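Stondside Review Finds Little Behind Claims That Round Tables Make Better Meetings

Office planning firm tells clients to ask for evidence before paying more for "collaborative" rooms

May 18, 2023 - Stondside, an independent office planning firm, today released a review of the claims furniture sellers make for small meeting rooms built around a round table. The review looked at 112 catalogs, sales decks and web pages and found that very few of them backed up what they promised.

The promises are familiar to anyone who has refitted an office lately. Round tables are said to flatten hierarchy, shorten meetings and draw out quiet staff. Dark, plain walls are said to help people focus. A window is said to help with nearly everything. Stondside has specified rooms of this type for its own clients and has no quarrel with how they look. Its quarrel is with the price added on the strength of the claims.

"We kept asking sellers one question, which was how they knew," said Tùng Ngô, director of research at Stondside and lead author of the review. "Mostly we were sent another brochure. One company sent us the same brochure twice."

Of the 112 items reviewed, 7 pointed to a study of any kind. Stondside was able to get hold of 4 of those studies. None compared a round table with a rectangular one in the same room with the same people. Two asked staff whether they liked their new furniture in the first week after it was delivered, a point at which most people are still pleased to have new furniture.
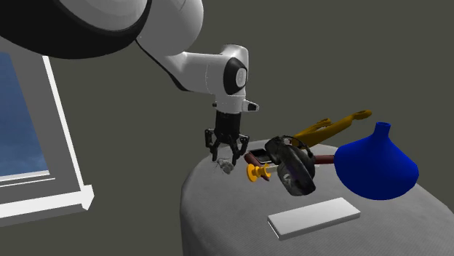
Round gray table with a plain, dark wall behind and a window to one side. Computer rendering.

The review also takes up the use of renderings in sales material. A rendered room has the light its maker chose and no coats over the chairs. Stondside does not suggest that sellers stop using renderings, and it uses them too. It does suggest that buyers treat them as a guide to shape and color and get everything else in writing, including table diameter, the clear floor space around it, and where the power comes up.

Floor space is where several clients have been caught out. A round table seats fewer people than a rectangular one that takes up the same square of floor, and it cannot be pushed against a wall without wasting the corners. It is also hard to join to a second table when a bigger group turns up. These drawbacks are easy to work out with a tape measure, and hardly any of the sales material mentioned them.

To get a view from people who use such rooms, Stondside surveyed 200 office workers at client sites. Many said they liked a round table for a short talk. Far fewer could name a meeting that had gone differently because of it. Several used the comment box to raise matters the survey had not asked about, among them bad video calls, booking systems and a door at one site that does not latch.

The survey has limits of its own. Everyone who answered works for an organization that has hired Stondside, and no one was watched in an actual meeting. "I would not hang a purchase on our survey either," Ngô said. "If somebody runs a proper test and round tables win, we will print the result and I will eat my words. I have been waiting for that test for a good while."

Two suppliers answered Stondside's request for comment before the review went to press. Zotgate said its claims reflect "years of listening to customers" and declined to share records of what those customers said. Cenero said it would remove the phrase "proven to boost participation" from its next catalog. Stondside welcomes that change and will check the catalog when it comes out.

The full review, titled The Phan Report after the Stondside meeting room in which most of it was written, is free to download from the company's website. It includes the survey questions, the list of material reviewed and a one-page sheet of questions to put to a seller. The table in the Phan room is rectangular.

About Stondside
Stondside plans and reviews office space for small and midsize employers. It sells no furniture and takes no commission from those who do.

Media contact
Stondside press desk, attention Tùng Ngô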